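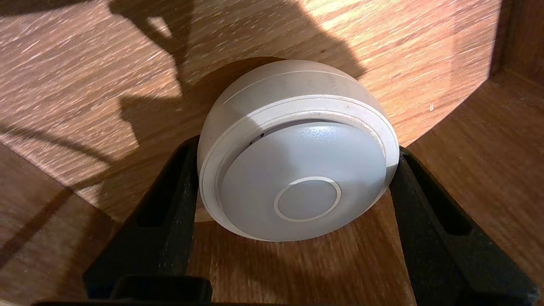
Notebook, 23/04/2023. Bedside table layout for the Petow rooms, continued from the loose sheet. We are trying to agree one arrangement for the top of the round table so that every room gets the same one and the room cards can be printed before the end of May. The phone stays, as the contract with Gallov requires a corded phone within reach of the pillow. The round white units are harder to place. They are all one pale colour, and the only mark on the front that helps you orient one is the small ringed circle low on the face, so I have started using that circle as the reference in the sketches. Circle towards the bed is position A. Circle towards the wall is position B.

Position A reads better when lying down. In position B I kept feeling for the circle and finding smooth cover. A goes forward unless someone objects on the sheet by the kettle.

Surface notes. The table is the round wooden one with the raised rim, from the Moura list. The rim is useful: a pen rolled from the middle stopped against it each time. The groove inside it collects dust and needs a dry brush, as a cloth only pushes the dust along. I have added this to the cleaning card. No spray near the phone or the white units.

The usable area is smaller than the drawing suggests once the phone is down. A glass of water, a book and a pair of glasses still have to go somewhere, and in the first layout the glass ended up behind the handset, where a sleeve would catch it. Second layout: phone at the back on the left, glass at the front on the bed side, anything else fitted round those two.

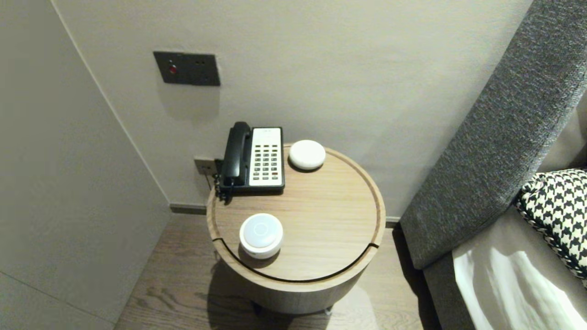 Could the phone go on the wall and free up the top? It would fit, but the guest would have to sit up to reach it and Gallov would need to approve the change, so it stays on the table for this round.

Cord: let it hang on the wall side only. When it came across the front it caught on the bedding as the cover was pulled straight.

Costs, copied here so they don't get lost again. Bekari quote 3,128 for the full set of tables, delivered. Our limit is 3,000. They may drop the delivery charge if we collect in two loads. Printing of the room cards is separate and comes to 1,050 for all 51 rooms, both sides, laminated.

Still to do:

- redraw the layout with the glass position marked
- change "knob" to "circle" on the room card
- ask Bekari about felt pads for the underside
- try the layout mirrored, for rooms where the bed is on the other side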